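Tonstead Makers Forum > Small Parts and Fasteners > O-rings on posts: which post?

corriedale_tom
I finally spent a whole morning at the big round white table putting rings on metal posts, and I had so much fun! Little black rubber rings, a metal post standing on its end, nothing else to it. I picked up a bag of 200 in June and I'm already planning the next bag.

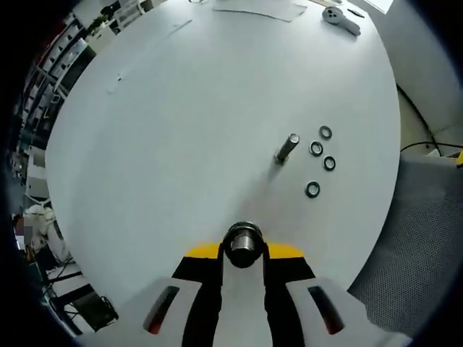
The trick for me is spreading them out flat first. If they're in a heap you grab two and lose your rhythm. Anyone else sort before they start?

Oana Lazăr
Always! A heap is misery. Mine go in loose groups, well away from the post, so my sleeve doesn't drag them. I would start everybody on the fat post though. The thin one tips if you breathe on it.

vasiliu_o
Disagree, Oana. Thin post first. A ring drops over it with room to spare and you get the feel for letting go. On the fat one you have to stretch the rubber evenly or it rolls back up at you. 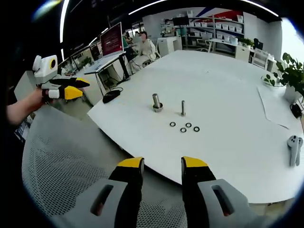
Technique and Tips

Oana Lazăr
OK but Ovidiu, you've got steady hands. I did 30 on the thin rod and knocked it over for half of them. With a wide base under it you can push down as hard as you like.

corriedale_tom
Could you both be right? I stand the two side by side and swap whenever I get annoyed — works great.

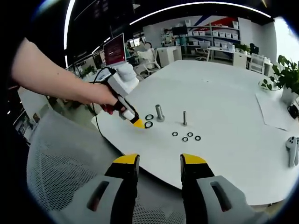 Two posts up, six rings out.

skaltico_fan
Love this thread. Has anybody tried the Correa rings? They feel grippier to me, and they don't skate across a smooth tabletop when you go to pick them up.

vasiliu_o
Too grippy. They stick on the way down. I went back to plain ones and a dab of silicone grease.

Oana Lazăr
Grease on a white table, Ovidiu? No thank you!
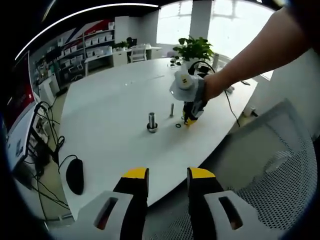 Lucian Ursu
I'm with Oana on the grease, and I'd add that where you sit matters more than which ring you buy. Get the light coming from one side so the edge of the rubber shows up. Keep the working patch clear too. With a mouse on the left of the table and its cord curling over the top, I'd slide that back before putting any more rings out. The plant at the far end can stay, it cheers the place up.

corriedale_tom
Good call on the cord. Trying the thin post first tonight, will report back with my count.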